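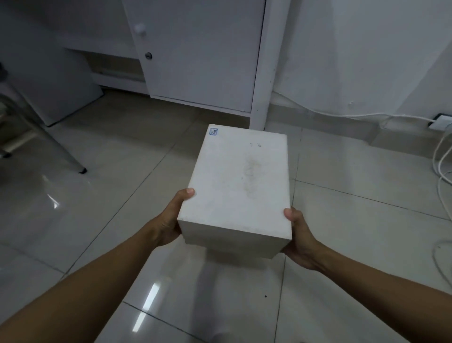 Layug headscarf dispute

The Layug headscarf dispute was a disagreement between the ferry company Pliltari and one of its ticket inspectors, Genalyn Dimaculangan, about the right to wear a headscarf together with the company uniform. The dispute started at the port of Layug and continued for 18 months. It ended with a written agreement, and the company changed its dress rules for all employees who work with passengers.

The case is sometimes called the Pliltari uniform case, especially in texts about labor law. In Layug itself most people say only "the cap question," after the blue cap that was at the center of the matter.

Background

Pliltari operates passenger ferries between Layug and the smaller harbors on the opposite side of the bay. The longest of its lines goes to Wikia, a fishing town where a large part of the inhabitants are Muslim. For many years the company did not have a uniform, and the inspectors wore only an armband over their own clothes. Women on the Wikia line often worked in a headscarf, and no complaint about it is known from this time.

The uniform was introduced after the company got new owners. It consisted of a white shirt, dark trousers or a dark skirt, and a blue cap with the company's name. The dress rules said that the cap must be worn "directly on the head" during the whole shift, both on deck and at the gate. The rules did not mention religion. The company later explained that the sentence was written so that caps would not be worn on top of hoods in the rainy months.

Dimaculangan had worked for Pliltari as a cleaner, then in the ticket office, and at last as an inspector. She became a Muslim as an adult, before her marriage, and had worn a headscarf at work since then. In the ticket office this had no consequences, as office employees did not need to have the cap.

Course of the dispute

When the uniform became obligatory, Dimaculangan wore the cap over a thin scarf in the same blue color. Her shift manager accepted this at first. In February an inspector from the head office traveled with the morning ferry and reported that the uniform was not worn in the correct way. Dimaculangan received 2 written warnings in the same month. After the second one she was moved from the ferries to the luggage room at Layug, with the same basic pay but without the supplement that is paid for work on the water.

She asked the company for an exception and offered to buy scarves in the company color with her own money. The request was refused. In its answer Pliltari wrote that passengers must be able to recognize the crew quickly in an emergency, and that exceptions for single persons would make the rules difficult to use. The letter also said that she was free to choose a position where the cap was not required.

Dimaculangan then turned to Fitari, the union of harbor and ferry workers. The union was divided in the beginning. Some of its members were of the opinion that the uniform was a matter for the employer alone, and that the union should use its strength on the question of night shifts. Others pointed out that the transfer was in reality a reduction of pay, and that such a reduction needed the agreement of the union. It was this second argument that Fitari used when it took the case to the district labor office.

A petition in support of Dimaculangan was laid out in the waiting hall in Wikia and collected 214 signatures. Not all of them came from Muslims. The parish priest in Wikia signed it, and so did several of the captains.

Hearings

The labor office held 2 hearings, both in Layug. The first hearing was about the pay. The office found that the supplement for work on the water was a fixed part of the salary of an inspector, and that Pliltari could not take it away as a result of a warning about clothing. The company accepted this part and paid the missing amount.

The second hearing was about the headscarf. Pliltari repeated its argument about safety. Fitari answered that the life vests, and not the caps, are what shows who belongs to the crew when an alarm is given, and it presented the safety handbook of the company, in which the cap is not named. The union also called a captain as a witness. He said that in strong wind he usually ordered the inspectors to take off the caps, because they were blown into the sea.

The labor office did not make a decision on the second question. It recommended that the parties find a solution between themselves and gave them time until the end of the season.

Agreement

The agreement was signed shortly before this time ran out. It permits a headscarf, a turban or another head covering of a religious kind, on condition that it is of one color, that it is fastened so that the ends do not hang free, and that the company badge is visible on the shirt. The cap became voluntary for everybody. Dimaculangan returned to the Wikia line as an inspector. The warnings were removed from her file.

The agreement says nothing about who was right. Pliltari stated that it had changed the rules for practical reasons and did not regard the earlier rules as discrimination. Fitari called the result satisfactory, but regretted that the labor office had not given a clear answer which other workers could use.

Reactions

Opinions in Layug were mixed. Some shop owners near the harbor supported the company and said that a uniform loses its meaning when each person can change it. Religious leaders of different communities mostly welcomed the agreement. A teacher of law in Layug criticized that the dispute was handled for so long as a question of pay, and wrote that freedom of religion at the workplace had been "carried in through the back door."

Dimaculangan gave few interviews. In one of them she said that she had never wanted to be a symbol, and that what she missed most in the luggage room was the air on deck.

Later developments

Two smaller ferry operators in the bay took over the wording of the agreement in their own dress rules. The bus company in Layug did not, and its drivers must still wear a cap in the summer timetable. Fitari has asked for talks on this point.

See also

Religious clothing at the workplace
Ferry transport in Layug
Fitari (trade union)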